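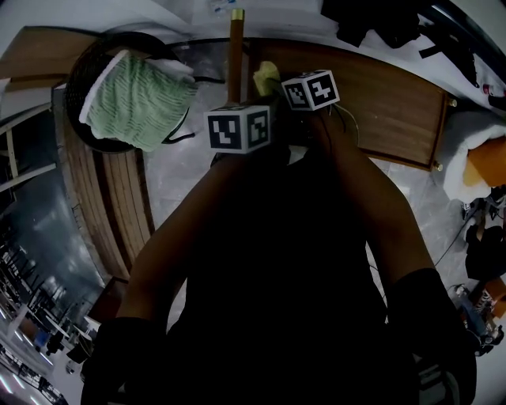

Nga Đặng says she cleaned her last apartment for two full days before moving out and still had no idea what the landlord would be looking for. She got a bill for the oven and one for the window tracks. A written list, she says, would have saved her both.

Press > Housing > Tenant Services

April | Tikico Press Office

We use cookies to remember your settings and count visits. By staying on this page you accept their use. Manage cookies

Tikico Publishes Move-Out Cleaning Standard for Besholm Rentals

BESHOLM – Tikico, the property management company, today published a single move-out cleaning standard for all of its rental homes in Besholm. The standard sets out what a tenant is expected to clean before handing back the keys, what Tikico will clean at its own cost, and what can be charged against a deposit.

It applies to more than 800 apartments and row houses, including the Firklow buildings that Tikico took over last year. Tenants who have already given notice may choose between the new standard and the terms in their current lease. New leases will include it as an attachment.

Until now, each building had its own checklist, and several had none. Tikico received 162 written complaints about cleaning charges during the past year. Most of them concerned ovens, refrigerators, bathroom grout and the inside of windows. In many cases the tenant and the inspector had different ideas of what "clean" meant, and the lease did not settle the question.

What tenants are asked to do

The standard is four pages long and is organized by room. In the kitchen, tenants are asked to empty and wipe all cabinets and drawers, clean the oven and racks, defrost the freezer, and wash the backsplash. The refrigerator should be left unplugged with the door propped open. In the bathroom, tub, sink and toilet should be free of soap film and scale. Floors throughout should be swept and mopped, or vacuumed where there is carpet.

Walls need only be wiped where there are visible marks. Nail holes smaller than a pencil eraser do not need to be filled. Curtain rods and shades supplied with the home stay in place.

Storage lockers and balconies are part of the home for the purposes of the inspection. Garages are covered on a separate page that will be sent only to tenants with a garage lease.

What Tikico will do

Tikico will clean range hood ducts, air vents, the outside of windows above the ground floor, and the space behind built-in appliances. Yellowed grout, worn floor finish and faded paint are treated as normal wear and will not be charged.

Charges for work a tenant has not done will follow a fixed price list printed on the last page. The inspector must note each item in writing, and the tenant will receive a copy before any money is held back. A tenant who disagrees has 14 days to ask for a second inspection by a different person. There is no fee for this.

Tenants may also book a walk-through two weeks before moving out. The inspector will go through the rooms with the tenant and mark anything that needs attention. Walk-throughs take less than an hour and can be booked until 7 p.m.

Trial at Tarigan

The standard was tried out at Tarigan, a Tikico property on the north side of Besholm, where 61 households moved out during the trial. Two changes were made afterward. The first draft asked tenants to take down and wash ceiling light covers, and this has been dropped for any fixture that needs a ladder. The section on ovens was also rewritten. Self-cleaning models now have their own instructions, and tenants are reminded to take the racks out first.

Tenants at Tarigan also asked for a list of basic supplies. The final version includes one: an all-purpose cleaner, a scale remover, dish soap, sponges, cloths, a scraper for glass cooktops, a mop and two buckets. No particular brands are required.

How to get a copy

Printed copies are available at the Besholm rental office and will be mailed to any tenant who gives notice. The document can also be downloaded from the tenant portal under Moving. Translations are being prepared and will be posted there when ready.

Questions about a current lease should go to the rental office. Press inquiries may be sent to the Tikico press office, extension 2715.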